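## Getting a really flat white finish on a cabinet side

I love this job! A tired panel can look new by evening, and the tools cost next to nothing.

1. Wash the panel with warm soapy water and let it dry.
2. Fill the dents, then sand with 120 grit until your palm can't find them.
3. Roll on one coat of primer. Give it 3 hours.
4. Sand lightly with 240 grit and wipe off the dust.
5. Roll on two thin coats of satin white, leaving 14 hours between them (overnight is perfect).

Paint loves to build up along the edges, so go back with an almost dry roller while it's still wet - one slow pass, top to bottom, no pressing. Then get your eye close to the panel and look along it. You're after a smooth white surface like the big one on the left in the photo, with just soft grey shading on it and a straight vertical edge. If you spot a ridge, let it harden before you sand it.
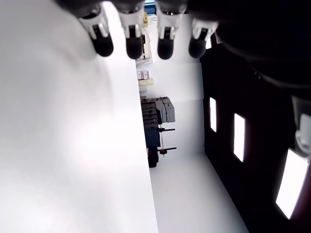
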